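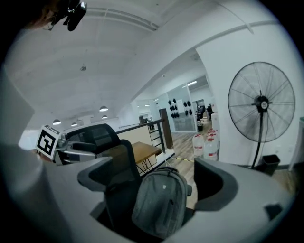
The matter of where a backpack should be kept during working hours has occupied more of my attention this winter than I would have expected. I have carried one to the office every working day for seven years. For the greater part of that period it was placed on the floor beside the desk, where it collected dust and was kicked at intervals by me and by others. In January I resolved to review the arrangement, and the present entry sets down the results.

Readers of earlier entries will recall that my office is on the upper level, beside the stairs. The ceiling is white and arched, with beams across it, and dome lamps hang over part of the floor. It is a pleasant room to work in. It was not, however, furnished with bags in mind. There are no lockers on our level. The coat hooks downstairs were intended for coats, and a loaded pack hung from one of them pulls the whole row forward. A written request for additional hooks was submitted before the holidays and remains under consideration.

The following locations were tried in turn, each for a full working week.

The floor. This served as the baseline. The bag is close at hand and does not fall, there being nowhere for it to fall to. The underside becomes dirty, and the dirt is then transferred to the seat of the train and, in due course, to the hall carpet at home.

The desk. A backpack on a desk displaces everything else. By the second afternoon my papers had been moved to a colleague's side and I was typing at an angle. The trial was ended early.

The small side table near the railing. I had high hopes for this one. It has a honey-colored wooden top and thin metal legs, and it is a convenient height for opening a bag without bending. Unfortunately the table is common property. Mahtab Ghasemi, who uses it for the morning mail, was gracious about the first two days and somewhat less so about the third. I withdrew.

The spare chair. A black mesh office chair, with arms, was available next to mine and was put into service for the remainder of the month. I am pleased to report that it has been retained. The pack stands on the seat, leaning slightly on the backrest, with the front zipper facing outward. The arms prevent it from rolling off when the chair is bumped. When a visitor requires the seat, the pack is lifted away and returned afterward, a procedure that takes no time worth recording.

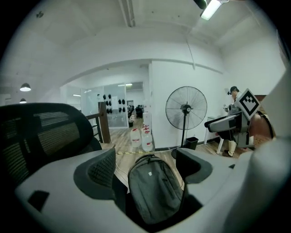 Two further observations on the chair may be of use. The first is that a mesh seat gives a little under weight, so a bag with a firm base stands better on it than a soft one. Mine is soft, and must be packed with the heavier items at the bottom if it is to remain upright. The second is that the casters ought to be considered. On our level the floor slopes very slightly in the direction of the stairs, and on one occasion the chair was found the next morning at a distance from where it had been left. No damage resulted. I now turn the casters inward before leaving.

The review of location led, as such reviews do, to a review of contents. I emptied the pack onto the kitchen table at home and placed each item on the kitchen scale. The bag alone weighs 764 grams. I had believed it to be lighter. The largest single item after the laptop was a hardcover notebook at 454 grams, of which I had used the first nine pages. It has been replaced by a thin paper one. Also recovered were a quantity of receipts, an umbrella with one bent rib, a charging cable for a telephone I no longer own, and a ticket stub from Hallgrímsson, the café by the harbor where Jamshid Alipour and I spent a wet afternoon on our last trip together. The stub was kept. The cable was given to the electronics bin.

The contents as they now stand are as follows:

Laptop and charger, in the rear compartment
Paper notebook and two pens
Umbrella (rib straightened)
Water bottle, small
Keys, on the inner clip
A packet of Salline crackers, for days when lunch is delayed
A folded shopping bag

Several correspondents have recommended organizers for the interior. I purchased one, the Tovow insert in the medium size, and used it for a fortnight. It is well made and its pockets are sensibly arranged. It also occupies a good share of the main compartment before anything has been put into it, and I found that I was transferring items to the organizer which I would otherwise have left at home. I have passed it to Jamshid, whose bag is larger and whose habits are more orderly than mine. He reports satisfaction.

On the question of color I have been asked for an opinion. I can only say that gray has served me adequately. It shows dust less than black would, and it goes with the clothing I wear to work - which is also, for the most part, gray. The difficulty arises when more than one such bag is present in the same room. Mahtab has proposed a ribbon on the handle. I have not adopted this measure, though I accept the reasoning behind it.

A word on cleaning. The pack was brushed down with a dry clothes brush, after which the base was wiped with a damp cloth and a little dish soap. It was left to dry for 60 minutes by the open kitchen window, and then, as the base was still damp, overnight. The zipper was rubbed along its length with a plain candle end, a method I learned from my mother. It runs more freely than it did. I would advise against putting a bag of this type through the washing machine. I did so once with a previous one, and the lining came away from the seams.

There remains the subject of the shoulder straps, one of which has begun to fray near the adjusting buckle. The repair counter at Undo has quoted a reasonable sum and a wait of two weeks. Before leaving it with them I shall need to find something else to carry, and the only candidate in the hall closet is a canvas shoulder bag with no base whatever. How it will behave on the chair I cannot yet say. A further entry will be published once the strap has been seen to, and I would be glad in the meantime to hear from any reader who has had one restitched at the buckle end, particularly as regards the thread used.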